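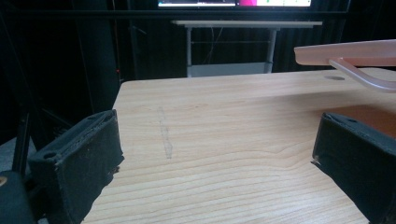 5. Setting the Work Surface and Gripper View

Print this section | E-mail this section

This section covers the Skelavex table model: how to teach the software where the work surface is, how to mask the gripper fingers out of the wrist view, and how to check the result before running a plan. Complete Section 4 (Camera Calibration) first. The values you save here are used by both the perception node and the planner.

5.1 Before you start

1. Clear loose parts from the tabletop. Anything left on it during the plane fit may be averaged into the surface height.
2. Open the gripper fully and move the arm to the pose named "survey". Both fingers should show in the wrist view, one at each side, with tabletop between them.
3. Open Skelavex and select Cell > Table Model > New.
4. Type a name for the table model. Names may have up to 18 characters. Spaces are changed to underscores.

Note: If you load a Louro project file, the old table model loads with it. Delete it before you make a new one. Two active models with the same name will stop the planner from starting.

5.2 Mask the fingers

The fingers are close to the camera and take up a fixed part of every wrist image. If they are not masked, the segmenter reports them as obstacles and the planner refuses to move.

1. Select Mask > Auto from Jaw Sweep.
2. Keep hands away from the jaws and press Start. The gripper closes and opens three times while the software records which pixels move with the fingers.
3. Check the colored overlay. It should cover each finger up to its inner edge.
4. If the finger pads are worn or frayed, the overlay may leave a thin strip along the inner edge. Raise Mask Margin one step at a time until the strip is gone. The default is 13 pixels.
5. Press Save Mask.

Caution: Do not raise Mask Margin above 51 pixels. The mask will then cover part of the gap between the fingers and small parts will not be detected at the grasp point.

5.3 Fit the table plane

1. Select Table Model > Fit Plane.
2. Click four points on the tabletop, well inside its edges. Do not click on a drilled hole.
3. Press Fit. The software collects 192 depth samples from the area you marked and shows the residual in millimeters.
4. If the residual is shown in green, press Accept. If it is amber, move the points and fit again. If it is red, go back to Section 4.

Note: Wood grain, pencil marks and smudges do not affect the plane fit, which uses depth only. They can affect the segmenter, which uses color. On a streaked pine top, set Surface Texture to "Grained". This setting is under Perception > Segmenter.

5.4 Mark holes and cutouts

A hole in the tabletop can be read as a dark part lying flat. Mark each one so that it is left out of the pick list.

1. Select Table Model > Add Exclusion.
2. Click the center of the hole and drag outward past the rim.
3. For a hole close to the back edge, zoom in first. Seen at a low angle, a round hole looks like an oval, so use the ellipse tool.
4. Press Save Exclusions.

5.5 Limit the background

Furniture, monitors and curtains behind the table are outside the work area and should be cropped out by depth.

1. Select Perception > Depth Crop.
2. Move the Far slider toward you until everything past the back edge of the table turns gray in the preview.
3. Leave Near at its default.

Caution: The depth crop affects object detection only. It does not remove anything from the collision map. Posts, stands and desks within reach of the arm must be entered separately under Cell > Fixed Obstacles.

5.6 Check with a translucent object

Clear and translucent plastics often return broken depth readings. Run this check if your job includes them.

1. Hold a translucent plastic item over a back corner of the table with a clamp or stand.
2. Press Preview Objects and look at the outline. Thin curved sections, such as a handle loop, are the first to drop out.
3. If sections are missing, turn on Fill from Color and preview again.
4. If the outline is still broken, add the item to the Zason parts list as a manual grasp. The planner will then use the stored grasp pose and skip the fitted one.

5.7 Save and export

1. Press Save Table Model.
2. To copy the model to a second cell, select Export and choose the Furnico table format. Repeat 5.3 on the second cell, even if the tables are the same size.

Section maintained by Ayanda Kekana. Last revised Tuesday, January 3, 2023.

Print this section | E-mail this section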